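Burdale Student Demonstrations Record
Data card and readme

Summary

This folder holds a record of public demonstrations, walkouts, vigils and marches on or near the Burdale campus, as reported in the student press. Each row is one event. There are 388 events in the current release. The record was put together from the archive of the Burdale student paper and from two smaller newsletters, the Abernathy Hall bulletin and the Tradero, which was the commuter students' paper until it folded.

The work started as a way to answer a fairly narrow question: when the administration changed the rules on amplified sound in the main quad, did students move their rallies off campus, or stop holding them? The table turned out to be useful for other things, so it has been cleaned up and put where other people can get at it.

What is in the folder

events.csv is the main table, one row per event.
sources.csv lists the articles each event was drawn from, one row per article.
places.csv gives the place codes and the names they stand for.
codebook.txt has the full list of values for each column.
changes.txt is the running list of corrections.

The CSV files are UTF-8 with a header row. Dates are written year, month, day. Where an article gave only a month, the day is left blank and the column date_precision says "month". Please don't fill these in with the first of the month. An earlier draft did that and it made a spike at the start of October that fooled at least one reader.

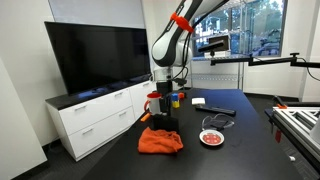
Columns in events.csv

event_id: a number that stays the same between releases. Numbers of deleted rows are not used again.
date, date_precision: see above.
start_time: as reported, in local time. Blank for most rows.
place_code: matches places.csv. For a march, this is where it began.
end_place_code: for marches only.
form: rally, march, walkout, sit-in, vigil, picket or other.
issue_1, issue_2: the main issue and, where there was one, a second. Coded from the list in the codebook.
organizer_type: student club, student union, labour union, outside group, informal, unknown.
size_low, size_high: the lowest and highest crowd size reported. If only one figure was given, both columns hold it.
size_words: the wording used if no figure was given, such as "dozens" or "a few hundred". We have not turned these into numbers.
police_present: yes, no, not mentioned.
counter_event: yes, no, not mentioned.
notes: free text, short.

"Not mentioned" and "no" are different values and should be kept apart. "No" was used only when an article said outright that there were no police or no counter-protesters. It is rare.

How events were picked

An event went in if it met all of these:

It was open to anyone who walked up.
It made a demand or took a side on a public matter.
It took place on campus or within a short walk of one of the campus gates.
At least one article reported that it had happened. Announcements alone were left out, as plenty of announced rallies never took place.

Student union election rallies are left out. So are panel talks, film nights and fundraisers, even political ones. A march that began downtown and ended at the campus is in, with form set to "march" and the campus as the end place. The reverse is also in. Events that ran for several days in the same spot are one row, with the length given in the notes.

Vigils caused the most arguing. Those held purely in memory of a person were left out, and those where speakers called for a change in policy or law were kept. The line is not always clear from a short news item, and 18 vigils are marked "borderline" in the notes so that you can drop them if you read them another way.
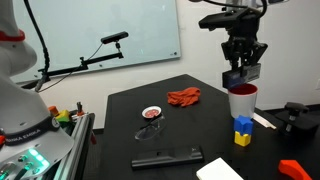 How the coding was done

Two coders read every article and filled in the columns on their own, then compared. Where they disagreed on form or issue, they talked it over and settled on one value. Where they disagreed on whether the event belonged at all, a third person decided. The Nerno form tool was used to enter the rows, and it is the reason some of the older notes stop in the middle of a word. The notes field had a length limit that we didn't catch until well into the job. The truncated ones have been repaired where the source article could still be found.

The issue codes were revised once, partway through. "Tuition" and "student debt" used to be one code and are now two. All earlier rows were read again and recoded.

Known problems

Coverage is uneven. The main paper published five issues a week in its best years and far fewer later on, and a quiet stretch in the table may only mean a quiet stretch in the newsroom. Summer is thin throughout.

Crowd sizes are what reporters wrote down. Some came from organizers, some from campus security, and many articles don't say which. Treat them as a rough guide. We would advise against adding them up across years.

The Tradero archive is missing 20 issues. If you have any, even photocopies, we would be glad to see them.

Photo captions were used to confirm a place or a date but never as the only source for an event.

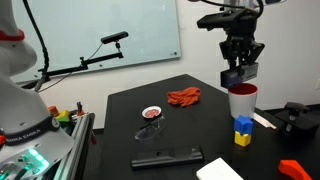

Privacy

No names of students, speakers or organizers are in the tables, even where the articles gave them. Club names are kept in sources.csv only when they are part of a headline. The notes were checked for personal details before release. If you find one we missed, tell us the event_id and it will come out in the next version.

Please don't try to link rows back to individuals. Some of the people quoted in the old articles were first-year students at the time and have asked the papers to take their names down.

Use

You may use and share the tables for research, teaching and reporting, with credit to the Burdale Student Demonstrations Record and the release number from the top of changes.txt. The articles themselves belong to the papers and are not included.

Corrections

Send corrections with the event_id, the column and a source. Additions need a source too, and a scan is best if the item isn't online. Fixes are batched and go out twice a year, after the fall and winter terms. Changes to place codes will be listed separately, as they tend to break people's maps.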